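Ultico Robotics Club, Billthorpe
FAQ for new members and parents
Last updated 2023-09-01

Hurried version, will tidy up when term settles. If your question isn't in the list, ask at the desk.

What do you do in the club?
Two-arm work, mostly. The main project this year is Batik: pick up a card, get both grippers on the job, put the card in a sleeve. Sounds dull. Isn't. Cards are thin, shiny and they slide, and the sleeves are worse.

Do I need to know how to code?
No. A bit of Python helps later on. First few weeks are driving the arms by hand and learning how to stop them quickly.

Who can join?
Anyone in years 9 to 13 at a Billthorpe school. We have 36 places. When they're gone there's a waiting list, and it does move, espcially after half term.

What does it cost?
£42 a term. Covers parts, printing and the competition entry. If that's a problem tell us, there's a fund and the form is short.

Why cards?
Cheap, flat, all the same size, easy to replace when bent. Also the gripper has to come in at the right angle or you get nothing. The black and gold VIP ones are good for practice, easy to tell apart.

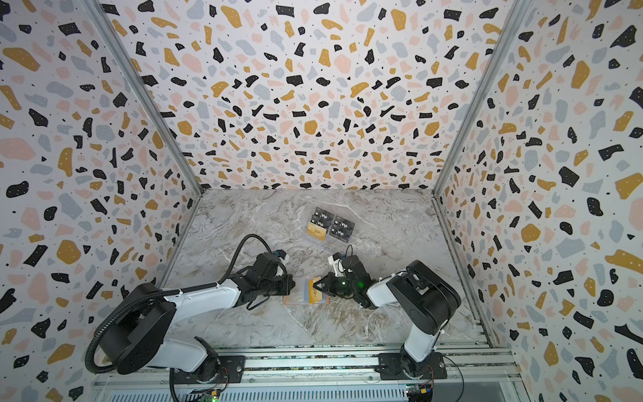 Before anyone runs a program on their own they do a hand-driven session with an older member sitting next to them. Not optional, sorry. One arm first, then both. Most people find the second arm harder than expected as you have to think about where the first one is parked.

How is the work recorded?
Every attempt gets saved, good or bad. We have 2739 saved so far on Batik. Please don't delete the bad ones, they get used too. Label them properly: date, your initials, which task. "test2 final new" is not a label.

Can I bring my own project?
After your first term. Write half a page, say what you need and how long you want the arms for. Kuo, the little line follower, started that way and now has its own shelf.

What's the competition?
Regional, in March. Each team shows one task live in front of the judges, then answers questions about it. Marks for the log book as well, so keep yours up to date. We enter one team for Batik and one for Kuo.
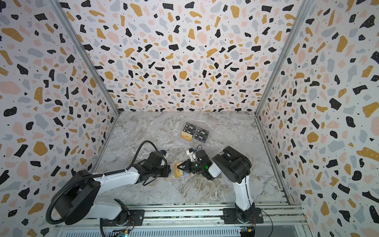

How long is each turn on the arms?
Twenty minutes, then swap. If the slot after yours is free you can stay on, but check the sheet first and put your initials down.

What if I break something?
Tell someone straight away. Things get broken. Fingers, cables and brackets we can replace, mostly same day. Hit stop, step back, don't try to bend it back yourself.

What do I need to bring?
Notebook, pen, water bottle with a lid. Long hair tied back, no dangly sleeves near the arms. Laptop if you have one, otherwise use ours.

How do you decide if an attempt counts?
Card fully in the sleeve, nothing dropped, no hands in the box. Half in is a fail. Team target is 200 clean ones before the competition.

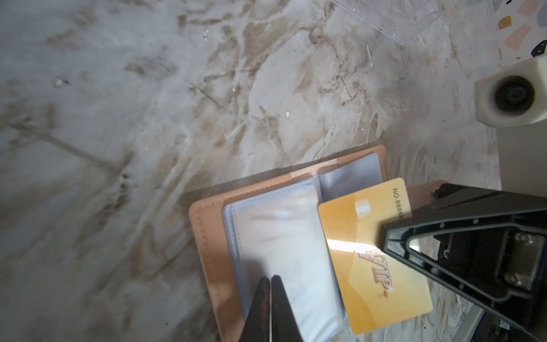
Batik: gold VIP card in the gripper, over the open card wallet.

Can parents watch?
Last session of each half term, yes. Other weeks the room is too full. Pick up is from the side door please, the front one gets locked early.

How do I sign up?
Paper form from the desk, or ask your school office for one. Bring it filled in and signed to your first session. No form no arms.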